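Emelix Publishes Handling Rules for Robots That Work With Soft Goods

PRULTOSBERG, May – Emelix today published the first edition of its Soft Goods Handling Rules, a free document for companies that use robot arms with bags, clothing and other items made of fabric. The rules were prepared together with the test laboratory Fladier and were tried during 3,000 handling cycles before the text was closed.

The existing safety documents for robot cells speak mostly about the protection of people. This protection stays the first duty of every operator, and the new rules do not replace any legal requirement. They treat a question which many of our customers have asked us: how should a robot touch a product that bends, folds and has openings, so that the product can still be sold afterwards?

The document has 67 rules in 6 chapters. The chapters cover preparation of the work surface, approach and contact, grip force, straps and closures, stopping and recovery, and the keeping of records.

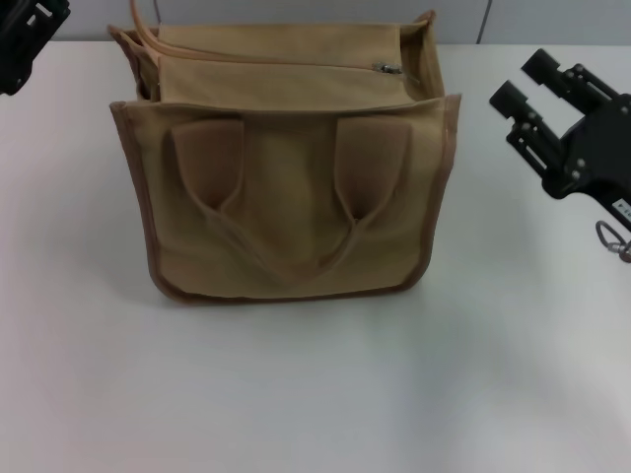
The chapter on straps and closures is the longest one. It asks that handles are recorded as separate grip points, each with its own permitted direction of pull. A zipper pull may be held only after the operator has confirmed that the fabric near it is supported. If a strap lies across the planned path of a finger, the program must stop and ask for a new approach. It is not allowed to push through.

"In our first trials we recorded 796 stops, and a large part of them came from straps," said Wenceslao Ochoa, head of application safety at Emelix. "We first wanted to make the stops fewer. Later we understood that a stop is often the correct answer, and the rule should say clearly when it must happen and who may start the robot again."

Under the rules, a restart after contact with a strap needs a person at the cell. A remote restart is permitted only when both grippers are open and away from the product.

Companies can use the rules without a license fee. A checklist for daily use is included as an annex and may be printed and changed for local needs. Comments on the first edition are accepted by Emelix until the end of September, and every comment will receive a written answer.

About Emelix
Emelix develops software and work procedures for robot cells in packing, returns and repair. The company has its main office in Prultosberg.

Press contact
Wenceslao Ochoa, Emelix, Prultosberg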